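Workshop tips: getting more out of a two-arm bench kit
By Lăcrămioara Olteanu
18/02/2018

I've had the Sondik twin-arm kit on hire since October, mostly for holding and passing small household things. These are the habits that have saved me time.

Park what you aren't using in a row along the back of the table and keep the middle clear for the job.
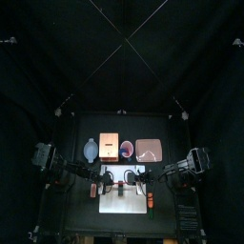
Cables come next. Tie each one back to its own arm with a loose loop, then run the arm through its full reach by hand before you switch on. Sondik's clips are stiff, so I bought a bag of 64 from Joreck instead.

A white board makes a good work surface under a black surround. Wipe it with a damp cloth and a drop of washing-up liquid - scouring powder will dull it.

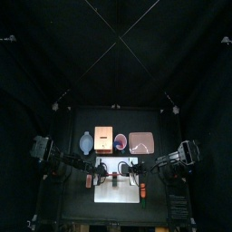
Run new moves at the slowest setting for the first 5 goes. With a long handle, let one arm take the grip and the other steady the wide end. 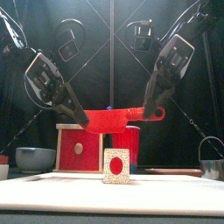
Is the hire worth paying for?
For a month or two, I think so. Mine costs £45 a week with a £200 deposit, and the Humow service plan is extra. I left that out and haven't missed it.

Thin rods are harder. Close the fingers slowly and pinch near one end if you want the rest of the length free.
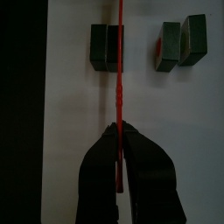 Red rod held upright between the gripper fingers, green blocks behind.

Check the finger screws every Friday and keep the hex key on a hook by the bench.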